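Workbenches and Tables > Surfaces
White top for sorting small parts – keep it or cover it?
2,482 views

farah_hidayat
Member
2019-11-05
I need opinions on work surfaces. Most of what I do at a table is laying out small things, sorting them into groups and putting them away. My old table was a brown Godar with a lot of grain in it and I lost things on it all the time, small dark things especially.

Now I'm on a white top and I can find everything, but my eyes are tired after an hour. I'm thinking about putting a gray mat over it. Has anyone gone from white to gray and been happy with it?

Berkay Coşkun
Moderator, 2,082 posts
I went the other way. Had a gray Vollis mat for 2 years and took it off in January. Anything metal disappeared on it. White shows dirt, but you wipe it and it's gone. I would keep the white and change the light. What color are the walls in there?

canpolat_bench
Disagree with Berkay. White under a bright lamp is hard on the eyes no matter what lamp you buy. Medium gray or light green is better for long sessions. If metal parts are a problem, use a light tray for those only.

farah_hidayat
Walls are a pale lavender gray and come right up to the table on three sides. There's a thin gray rail where the top meets the back wall and another one down the right edge. Small stuff in the middle in a loose arrangement, the red round thing is at the back on the right.
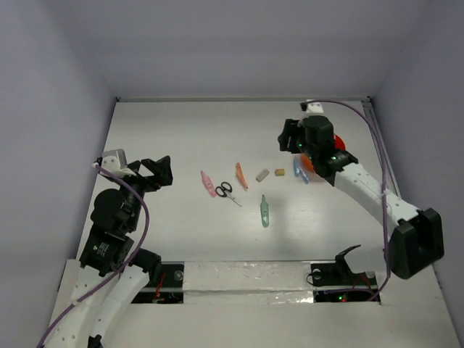

Re: White top for sorting small parts – keep it or cover it?

Berkay Coşkun
Moderator
OK, that helps. With walls that pale you have light bouncing at you from three sides plus the table. I'd try a weaker bulb before buying anything. The red is easy to pick out at the back even with most of it hidden, and on brown or dark gray I doubt it would be.

I'd also work in rows. When everything sits loose in the middle you end up going over the same pieces twice. Start at the left and move right.

canpolat_bench
Rows are fine if you already know what you have. For a first sort I leave it all loose and pull out one kind at a time. Rows too early just means moving everything again.

Still say mat. Get one that covers only the middle, so you keep white around it for the finished groups.

pratik
I have a half mat like that and the edge drives me crazy. Small pieces catch on it when you slide them across. If you get one, get it thin. Mine is 4 mm and that is too much.

The rails are worth having, by the way – mine has nothing at the back and I've fished a lot of things out from behind the table.

farah_hidayat
Hadn't thought about the edge. I do slide things a lot, so the half mat is out for now. I'll swap the bulb first and sort loose like I have been, sorry Berkay.

Berkay Coşkun
Moderator
No problem. Post again when you've had the new bulb in for a while. If it's still too bright, try a sheet of gray paper before you pay for a mat.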